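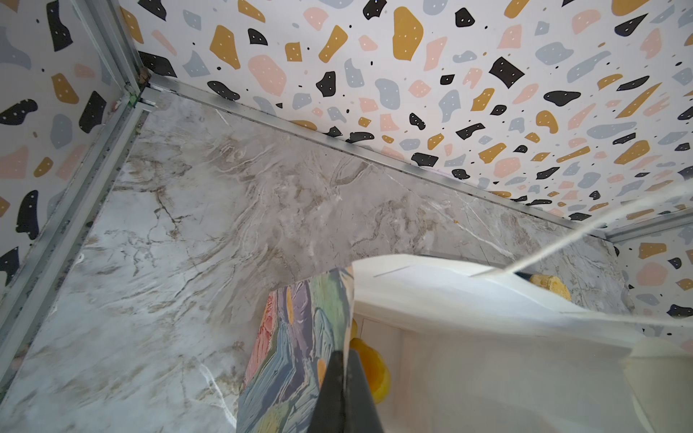
How much does the surface of a room change the time it takes for speech to die away in it?
In the rooms we measured, covering the walls and ceiling with absorbing panels shortened the reverberation time by more than half at 1000 Hz, and by much less in the low bands.

Reverberation Time in Small Study Rooms Before and After Surface Treatment
Lensa Teshome and Sumeya Dinsa
Building Physics Project, Final Report
18 May 2026

1. Background

Students using the small study rooms in the Sisay building have complained that speech is hard to follow when more than two people are talking. The rooms have painted masonry walls, a vinyl floor and a plaster ceiling. All of these reflect most of the sound that reaches them. The usual measure of the problem is the reverberation time, written T60, the time taken for the sound level to fall by 60 dB after the source stops.

The project had two aims. The first was to measure T60 in two study rooms, one untreated and one fitted with absorbing panels. The second was to check whether the Sabine equation gives a usable estimate in rooms this small. The equation assumes a diffuse sound field, meaning that sound energy is spread evenly and arrives from all directions. Small rooms with parallel walls do not meet this condition well, especially at low frequencies.

2. Theory

The Sabine equation in metric units is

T60 = 0.161 V / A

where V is the room volume in cubic meters and A is the total absorption in square meters. A is found by multiplying the area of each surface by its absorption coefficient and adding the results. A coefficient of 0 means that all incident sound is reflected and a coefficient of 1 means that none is.

When the average coefficient is high, Sabine overestimates T60. The Eyring equation corrects for this by replacing the average coefficient a with -ln(1 - a). For the untreated room the two equations give nearly the same answer. For the treated room the difference is large enough to matter, and both values were calculated.

3. Equipment and rooms

Rooms B and C are on the same corridor and have the same floor plan. Room B was left as built. Room C had been fitted with Bendero fabric-faced panels on two adjoining walls and on the ceiling. The panels are mounted directly on the surface with no air gap. Each room held one table and four chairs during the measurements. The doors were closed and the ventilation was switched off.

The source was a Sturker omnidirectional loudspeaker on a stand. Recordings were made with a Zultell measurement microphone connected to a laptop through an audio interface. The sample rate was 48 kHz. The microphone was checked with a calibrator at the start and end of each session, and the drift was less than 0.2 dB.

4. Method

An exponential sine sweep was played through the loudspeaker and recorded at the microphone. The recording was convolved with the inverse sweep to give the impulse response. This was filtered into octave bands from 125 Hz to 4000 Hz and integrated backward (Schroeder integration) to give a decay curve for each band.

A full 60 dB decay could not be observed above the background noise. The slope was therefore fitted between -5 dB and -25 dB and multiplied up to 60 dB, a result normally called T20. Fits with a correlation coefficient below 0.99 were rejected. Of the full set of position and band combinations, 13 were rejected, all of them at 125 Hz or 250 Hz.

Two source positions were used in each room. Microphone positions were kept at least 1 m from any wall and at least 1.2 m above the floor. Sweeps were repeated at every position and the impulse responses were averaged before filtering.

5. Results

Values are in seconds, averaged over accepted positions.

Band (Hz) Room B Room C
125 0.94 0.79
250 1.02 0.61
500 1.08 0.46
1000 1.05 0.38
2000 0.97 0.36
4000 0.86 0.35

The reduction at 1000 Hz is 64 percent. At 125 Hz it is 16 percent, and the spread between positions at that frequency was larger than in any other band. Room C still sounds uneven at the low end. A male voice close to a corner has a noticeable boom that is absent at the center of the room.

The Sabine prediction for Room B at 1000 Hz was 1.11 s against a measured 1.05 s. For Room C, Sabine gave 0.34 s and Eyring gave 0.28 s. We had expected Eyring to be closer. Both fall below the measured value, and Eyring falls further below it.

6. Discussion

The Room C result can be explained by the placement of the panels. Both equations treat absorption as if it were spread over the whole room. In Room C the two remaining walls are bare, and sound traveling between a bare wall and the upper part of the wall facing it meets the panels at shallow angles or, in the gaps over the door, not at all. These paths decay slowly and lengthen the tail. The same effect is described in most textbooks for rooms with an absorbing ceiling and hard walls.

The coefficients are a second source of error. They were taken from the manufacturer's data sheet, which reports tests in a reverberation chamber. Edge effects in such tests tend to raise the coefficient, and a panel in a real room may absorb less than the sheet states.

Low-frequency results should be read with care. The first axial mode along the length of the room lies well below the 125 Hz band, but only a few modes fall inside the band itself. The decay is then controlled by single modes and a single T60 value is not a good description.

7. Limitations and further work

Only one treated room was available. The panels could not be moved, and the effect of placement was inferred and not tested. Occupied rooms were not measured. People absorb sound mainly in the middle and upper bands, and four seated students would be expected to shorten T60 in Room B more than in Room C.

A follow-up in September could repeat the sweeps in Room B with freestanding absorbers placed first together and then apart. A corner bass absorber in Room C would be a cheap test for the boom. Speech intelligibility could be computed from the impulse responses we already have, which are stored with the project data together with the analysis script and the calibration log.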